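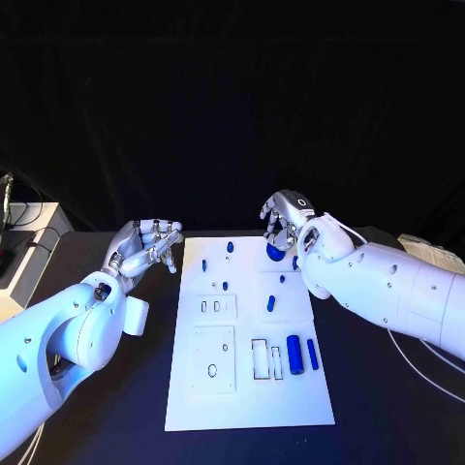

August 30, 2021

Revision 4 of the Gatusance board is done, apart from one hole I will come back to. These are my notes on the changes, mostly so I don't repeat the October layout.

The base is still white and the parts are still blue. I tried a gray base once and the hole edges were hard to find against the dark tabletop. White gives a clear outline, and a blue part that has been left in the wrong place shows up immediately. The long side runs away from whoever is working at it. With the long side across, the far corners are closer, but the raised plates end up next to each other and there is no space between them for fingers.

Most of the work went into the fits. On revision 3 I gave every hole the same clearance, which was a mistake. A clearance that feels generous on a big cylinder is sloppy on a small peg, and the small pegs leaned enough to be annoying. Now each size has its own value, and I keep the values in a text file next to the drawings. The other change was a chamfer on the hole edges. Without it the peg has to be almost perfectly upright before it will start, and it tends to catch on one side and jam. A very shallow chamfer fixed most of that.

Balakrishnan Raju tried the previous revision and sent back a list of 11 complaints. I agreed with nearly seven of them (one I only half accept). The useful ones:

- Small pegs too close together at the far end. Moved apart.
- Raised plates had sharp top edges. Broken with a file, then redrawn properly.
- Rounded parts hard to put down without them rolling. Still open.

The rounded parts are an awkward shape in general. There is no flat face to line up by, so you grip them from the top and lower them more or less blind. A shallow seat would probably hold them, but I don't want to cut one until I know the diameter is final.

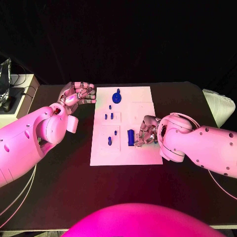 *Blue parts laid out on white, under magenta light.*

Color of light matters more than I expected. Under strong pink the white goes pink with everything else, and I would not want to judge a fit by eye that way. I check clearances under the ordinary desk lamp, with calipers, and write the number down before moving on.

Remaining for revision 5: the one hole that came out tight, labels on the underside, and a tray for the loose parts. At the moment they live in a box marked Elov, together with the rejects from revision 2 – which I should throw out, as two of them are close enough in size to get mixed in.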